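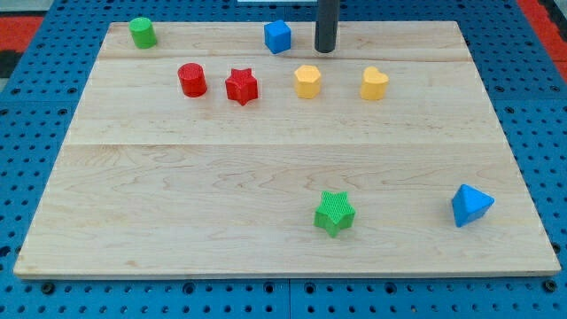

Kurzer Zwischenstand, muss gleich weiter. Seit gestern steht der neue Controller von Sanero neben dem alten Ditis und ich komm zu nichts anderem mehr. Gleicher Arm, gleicher Stab vorne dran, gleiche Klötze. Nur die Kiste dahinter ist getauscht.

Warum Stab und kein Greifer? Weil ich den Greifer satt hatte. Mit Backen misst man immer alles auf einmal, Zugriff, Reibung, Kamera, Regelung, und am Ende weiß man nicht, wer schuld war. Mit dem Stab: hinfahren, anschieben, anhalten. Mehr nicht. Der Arm ist nach wie vor der kleine Posar, den kennt ihr aus den Einträgen vom Juni.

Aufbau wie gehabt. Holzbrett auf der blauen Lochplatte, Klötze in Rot, Grün, Blau, Gelb drauf, los gehts. Anweisung zum Beispiel: "schieb den grünen Stern neben das blaue Dreieck". Oder gemeiner: "gelbes Herz zum gelben Sechseck". Gemein deshalb, weil der Ditis bei gleicher Farbe gern mal das falsche Teil nimmt. Liegt natürlich nicht am Controller sondern an meiner Erkennung, aber die Latenz machts schlimmer.

Zahlen, bevor ich sie wieder verlege:

Ditis, Regeltakt wie immer: 85 von 100 Schüben ok.
Sanero, Werkseinstellung: 93 von 100.

Ok heißt bei mir: Klotz liegt am Ende höchstens 25 mm neben dem Ziel und ist nicht umgekippt. Kein strenges Kriterium, ich weiß. Für Stapeln wärs zu grob, fürs Schieben reichts mir erstmal.

Was auffällt: der Sanero bremst viel weicher. Beim Ditis gibts kurz vor Schluss diesen kleinen Ruck, den hört man sogar, und der Klotz rutscht dann noch ein Stück. Bei den Zylindern am schlimmsten, die drehen sich am Stab vorbei wenn man nicht genau mittig trifft. Sterne gehen erstaunlich gut – wenn die Spitze vom Stab zwischen zwei Zacken sitzt, führt sich das fast von selbst. Das Herz von der Kerbe her genauso. Von der Spitze her: Katastrophe, bei beiden. 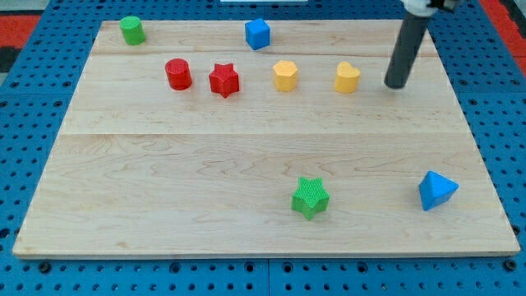
Seite 2

Weiter mit der Kamera. Hatte zuerst die alte Russo dran, die hat mir bei den gelben Teilen ständig die Oberseite ausgebrannt. Herz und Sechseck waren dann einfach zwei helle Flecken. Belichtung runter, dafür war Blau auf blauer Platte nicht mehr sauber zu trennen, sobald ein Klotz über die Brettkante hinausschaut. Irgendwas ist immer. Jetzt feste Belichtung, Weißabgleich von Hand, und alles außerhalb vom Brett wird vor der Erkennung weggeschnitten. Läuft.

Zweite Baustelle: die Höhe vom Stab. Zu hoch und er kippt den Klotz, zu tief und er kratzt übers Holz. Beim Ditis musste ich die Höhe nach jedem Neustart neu anfahren, der Sanero merkt sich den Nullpunkt. Klingt nach Kleinigkeit, spart mir aber jeden Abend eine Menge Gefummel.

Was mich am Sanero nervt: die Software. Menü im Menü im Menü, und die Doku ist offenbar zweimal durch einen Übersetzer gejagt worden. Für die Geschwindigkeitsgrenze hab ich eine halbe Stunde gesucht. Steht unter "Komfort". Komfort!! Und der Lüfter ist lauter als beim Ditis, im gleichen Raum telefonieren könnt ihr vergessen.

Trotzdem, der bleibt erstmal dran. Den Ditis nehm ich fürs Förderband, da stört der Ruck keinen.

Noch offen: längere Wege, quer übers ganze Brett, da driften mir die Klötze bei beiden zur Seite weg. Und die Fugen zwischen den Brettern, ob da was hängen bleibt, hab ich noch nicht sauber geprüft. Logs lad ich hoch sobald ich sie sortiert habe, bitte nicht drägneln.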